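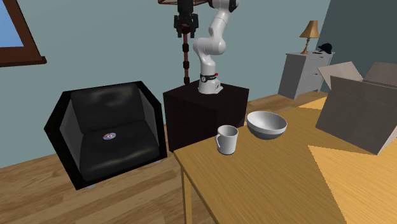

Pale blue-green on a back wall.

Platwood Interior Wall Paint, Eggshell
Color: Arnaud 176 (pale blue-green)
Item no. 2909

Arnaud 176 is a light blue-green with a little gray in it. It looks greener in morning light and bluer under warm bulbs, so paint a test patch and look at it in the evening before you order for a whole room. The eggshell finish has a low sheen and can be wiped with a damp cloth once it has cured.

Suitable for drywall, plaster, lining paper and previously painted walls indoors. Do not use on floors, radiators or bare metal. For kitchens and bathrooms choose the satin version, which is sold in the same colors.

Sizes
1 quart
1 gallon
5 gallons (made to order, not returnable)

Coverage
One gallon covers 32 square yards in one coat on a smooth, sealed wall. New plaster and rough surfaces take more. Two coats are needed in most rooms, three over red or dark brown.

Preparation
Wash off grease and dust and let the wall dry. Fill holes, sand flush and spot prime the filler. Glossy paint should be dulled with fine sandpaper. New plaster needs a coat of Disiritz Sealer first.

Application
Stir well. Use a medium-nap roller and a 2-inch brush for the edges. Keep the room above 50 degrees F while painting and overnight. Recoat after four hours. Clean tools with water and mild soap.

If you need more than one can, check that the batch numbers on the lids match. If they don't, mix the cans together in a large bucket before you start.

Goes with
Arnaud trim white, semi-gloss
Skoltedix painter's tape, 60-yard roll
Disiritz Sealer, 1 gallon

Customer note
"Used it in a north-facing hallway over old cream paint. Two coats did it except above the door, where I went over it again. The color is a bit stronger on the wall than on the card." Grethe Bundgaard

Delivery
Tinted cans ship in two to three working days. Paint is not shipped in freezing weather, so orders placed from November on may be held. Tinted paint can't be returned unless the can is damaged or the color is wrong.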